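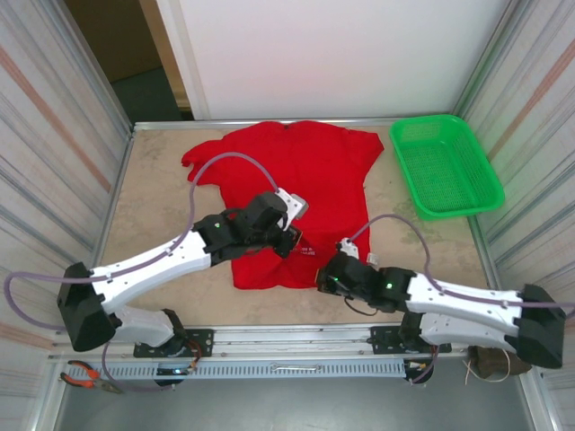
Both arms over the lower part of the red T-shirt, basket waiting in the back corner.

Folding Bench FAQ
Hulme shared workshop

What are you building?
A two-armed bench that folds laundry! We started with T-shirts, and we're still very much on T-shirts. Ye-seo Cha had the idea and did most of the early wiring, and the rest of us got pulled in one evening at a time.

Can it fold a shirt by itself yet?
Sometimes. A plain shirt laid flat goes well more often than not now, and it's a joy to watch. Sleeves are the weak point. If one is bunched up at the end, the fold tends to come out lopsided and we start again.

How long does a fold take?
Our best is 133 seconds. Yes, you could do the whole basket by then. In September it was nearly 200, so we're thrilled.

Why start at the hem?
It's a long edge and the easiest one for two grippers to share. We tried shoulders first and kept pinching the collar.

What is the frame made of?
Aluminium rail along the front, with a black mounting plate for each arm bolted to it. Do get the rail square before you fix anything else. We didn't, and lost a weekend to it.

Why are the cables up in the air like that?
The purple ones need enough slack to let the wrists turn. Ours are clipped along the forearms and then arch over to the wrist. Too short and they tug, too long and they drag across the cloth (ask us how we know). The slotted duct at the front is for everything else, and cable ties are your friend.

Which software do you use?
Our own scripts, mostly, sitting on top of Tokton for the motion side. The scripts are messy but you're welcome to a copy. Bring a memory stick or ask on the workshop list.

Can I bring my own clothes to try?
Please do! Short sleeves, nothing with buttons, nothing you'd be sad to see stretched. Bright colours are easiest for us to work with on the beige top.

Is it safe to stand next to?
Stay behind the yellow tape while it's moving and keep long hair tied back. Under-12s need an adult with them. Whoever is running the bench stays by the stop button.

Do I need to know about robots to join in?
Not a bit. If you can use a hex key and don't mind ironing, we'll find you a job. Build nights start at 7pm and there's room for 20.

What's next?
Towels, then possibly socks, if we're feeling brave.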